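Products Downloads Support Community Sign in

We use cookies to keep you signed in and to remember your ticket filters. Accept | Settings

Ticket: Fuvavley two-finger gripper kit – close detection fails on empty surface, wrist camera exposure drifts
Opened in June by Shivam Bhatia, Cosdale integration bench

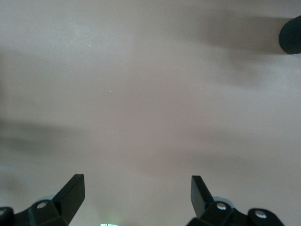 Setup

Product under review: Fuvavley two-finger gripper kit with wrist camera, evaluation unit. Arm controller is the Masson bench controller, stock settings. Host software is Plotness, current release. Gripper firmware as shipped. The kit is on a trial period and we need a yes or no on purchase after this ticket is closed.

Work surface is matte, dusty pink, no pattern. Room lighting is overhead and not adjustable from the bench.

Problem 1

When the gripper is told to close with no part between the fingers, Plotness reports "object held" in some cycles. Expected result is "closed, empty". The false report stops the pick routine from retrying, and the arm moves on to the place step with nothing in the gripper.

Problem 2

With the fingers open and low over the surface, the wrist camera image changes brightness between captures. The surface has almost no detail for the camera to work with, and there are soft gray shadow bands across it. The Plotness part finder sometimes returns a hit on one of the darker bands. There is also a dark ribbed cylindrical object at the upper right of the view. The part finder has returned a hit on that too, which I count as correct behavior for an unmasked region.

Log

09:10 – Power cycled the gripper and controller. No change to either problem.

09:25 – Checked visible fasteners on both finger linkages. Screws seated, no play by hand. Finger tips line up when closed.

09:40 – Ran 68 empty closes at default speed and default force. False "object held" on 2 of them. Both came directly after a restart of the Plotness service, before the first full open.

10:05 – Ran the gripper homing command from the Masson pendant, then repeated the restart. No false report. Skipped homing and restarted again: false report on the first close. Repeatable.

10:20 – Read the position register after a bad start. The closed position is offset from the value stored at homing. Plotness compares the live position with the stored one and decides that something is stopping the fingers. The decision is reasonable for the numbers it gets. The numbers are wrong.

10:45 – Moved to problem 2. Camera was on auto exposure, which is the kit default. Set exposure to manual at 3,000 microseconds. Image washed out over the lighter part of the surface. Dropped it to 2,000. Brightness now stable between captures. The shadow bands are still there but they hold the same level, and the part finder threshold can be set against them.

11:10 – Added a mask for the finger tips and linkages at the bottom of the view. The setup guide says the mask is applied automatically for this finger type. It was not applied on our unit. The file was present in the install folder but the profile pointed to the older one-piece fingers.

11:30 – Added a second mask at the upper right. No false hits in the runs after that.

Workaround in use

1. Home the gripper after every restart of the Plotness service, before the first close.
2. Set camera exposure to manual, 2,000 microseconds. Save to the profile, or it goes back to auto at the next login.
3. Select the two-finger mask by hand under Camera > Profile > Mask.
4. Check the part finder with no part present before running a pick routine.

Questions for Fuvavley support

Is the lost home offset a known fault in the shipped firmware, or is the host expected to send the homing command at startup? The manual does not say either way. If it is the host, please pass this to Plotness and give me their reference.

Can the exposure setting be locked from the kit side? On a plain surface this close to the camera, auto exposure is not usable for us.

Please confirm the correct mask file name for this finger type. We would like it fixed in the profile before a second unit is ordered.

Notes for the purchase review

Mechanical side is fine so far. Grip is repeatable once homed and the wiring is tidy. Setup took longer than the guide suggests, mostly due to the mask profile. I would not reject the kit on either problem – both have a workaround that an operator can follow – but the homing question needs a written answer first.

Status: waiting on vendor
Priority: normal
Assigned to: Shivam Bhatia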